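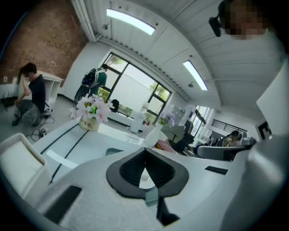

Room 6 and Its Cables
A project report by Begoña Montoya

Background

Every student at Perngate has to improve one real place before the end of the year. I picked a workroom with white walls, one patch of brick and a gray floor, mostly because it was close to the vending machine. My adviser wanted a "spatial problem." I had tripped over the spatial problem twice by lunchtime on my first Saturday.

The problem

Cables. They gather on the floor, they breed, and the power strip they hang off is a small one that gets asked to do a large one's job. The fluorescent lights, I should say, are fine. I had a whole section planned on the lights and had to throw it out.

Method

I kept a log for 30 days. People who used the room wrote down when they plugged something in, when they unplugged it, and whether they put the cable away. The last column was the shortest. I then tried two fixes. The first was a set of fabric ties from Karkamico, left in a bowl by the door. The second was a plastic cable box called the Momham, which holds a power strip and has a lid.

Results

The ties vanished within a week. I later found several in use on lunch bags, so they do work as ties. The Momham lasted longer. People liked the lid, and then they liked setting coffee on the lid, and I had to write a sign. Entries in the log for "cable put away" went from almost none to roughly half, though I suspect a few of those were written to cheer me up.

Problems with the study

The log had 993 entries by the end, and a good number of them are drawings. I also tidied the floor myself on bad days, which my adviser calls interference and my mother calls progress.

Next steps

I would like an outlet put in nearer the middle of the room. The building office has my request form and has asked me to fill it out again in blue ink. Until then the box stays, and so does the sign about the coffee. The Palacios building has asked to borrow whatever ties are left. There are 2.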